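Texture randomization in simulated grasping: how should the result be reported?

Posted in: Research Methods > Simulation and Transfer
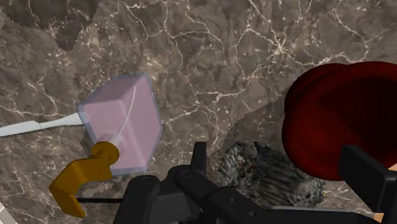 Simulated view from above the gripper, with a veined brown marble texture as the background.

Saadet Gökçe

Our group at Stullell is preparing a report on a grasping policy trained entirely in simulation. Background textures and object arrangements were randomized for each episode. The policy was then evaluated on 14 object sets that were excluded from training, and it completed the task on all but 2 of them. Both failures occurred on heavily veined stone textures similar to the one shown. An internal reviewer has asked whether we may attribute these failures to the background. Objects are also placed close to the fingers in these episodes, and one finger partly hides the red object. Which additional tests would be considered sufficient before such a claim is made?

Valentyna Kovalchuk

The present evidence does not support the attribution. Texture and layout were changed together, and either could account for the outcome. I recommend repeating both failed sets with the object poses and camera held fixed while only the background is replaced. Four plain textures and four veined textures would be a reasonable minimum. Each condition should be run with 6 random seeds, and the results should be listed by seed as well as averaged.

A second series should keep the marble and move the objects away from the fingers. If the failures persist in the first series only when veins are present, and persist in the second regardless of spacing, the claim may be stated with moderate confidence. The Kedlow protocol follows this order, and reviewers generally accept it.

Melnyk

Use more textures in training. We did this and the problem went away.

Comments

Saadet Gökçe: The fixed-pose series has been scheduled. Thank you.

Rokstead: Please also state whether lighting was held constant. It is often omitted.

Valentyna Kovalchuk: Agreed. Lighting should be fixed in both series.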